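Skallero Adds Two-Digit LED Display Modules to Its Istora Line

2 min read

Apr 18, 2022 - Skallero has added two seven segment display modules to its Istora line of LED indicators. The new parts, the Istora 2R and the Istora 2W, each carry two digits in one housing. They are meant for timers, counters, bench supplies, scales and other equipment where a short number has to be read quickly from across a room.

The 2R has red segments and the 2W has white segments. Apart from color, the two parts share the same outline, the same pin layout and the same mounting height, so one circuit board can be built with either. Both come with a gray face or a black face. The black face is the usual choice for panels that sit under strong overhead light, and the gray face is for products where unlit segments should blend in with the surrounding case.
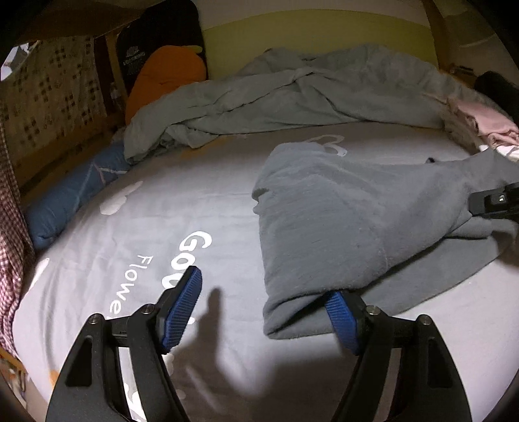 Skallero Communications
Product News Editor, Displays and Indicators

Each digit in the new modules is driven on its own set of lines. Earlier two-digit parts in the line were multiplexed only, and customers who used simple drivers often had to add components to get an even light level. With the new pin layout the digits can be driven directly or multiplexed, depending on how many outputs the controller has to spare. Common anode and common cathode versions are offered for both colors.

The decimal points are wired separately from the segments and can be left unconnected. There is no colon on these parts. Customers who build clocks can place two modules side by side with a separate indicator between them, and the drawing in the data sheet gives the spacing.

Segment brightness is sorted before shipment. All modules in a single tube come from the same brightness group, and the group code is printed on the tube label. Skallero recommends that modules mounted next to each other on a panel be taken from the same group. Mixing groups does no harm to the parts, but the difference can be seen at low current.

Both modules use through-hole pins and are suited to wave soldering or hand soldering. They are not rated for reflow. A socket can be used during prototyping, though the added height should be checked against the front panel before the case is finished. The protective film on the face should stay in place until soldering and cleaning are done.

The operating range goes up to 60 degrees Celsius. Above room temperature the allowed segment current drops, and the curve for this is on the second page of the data sheet. Designers who are replacing an older Istora part should look at this curve again - the red version in particular allows less current at the top of the range than the part it replaces.
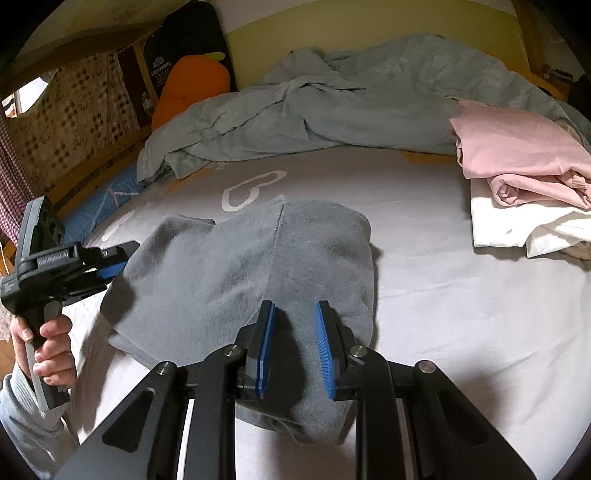 Soft gray fabric on a pale sheet.

Samples have been with a small group of customers since February. One of them, the instrument maker Whitelaw, is using the 2W in a panel meter that will go on sale later this year. Comments from the sample period led to one change. The pin 1 mark, which had been molded on the underside, is now also printed on the side wall so that it can be checked after the part is on the board.

The modules are packed in tubes of 28. Orders for full tubes are shipped from stock, and smaller quantities are available through the distributor Jutine, which also keeps the matching bezels and filter sheets. Bezels made for the earlier two-digit parts fit the new ones without changes. Filter sheets are sold in clear gray for the white version and in red for the red version.

Single-digit Istora parts stay in production and are not affected by this release. The earlier multiplexed two-digit parts can still be ordered, but Skallero does not recommend them for new designs. Customers with open orders for those parts will receive them as planned and do not need to take any action.

Data sheets, outline drawings and footprint files for both modules can be requested from Skallero or Jutine. Requests for samples should state the color, the face and whether common anode or common cathode is needed. Sample requests with no face listed will be filled with the black version.

About Skallero

Skallero makes LED indicators and numeric displays for industrial and laboratory equipment. Its Istora line covers single-digit and two-digit modules for panel and board mounting, along with bezels and filters.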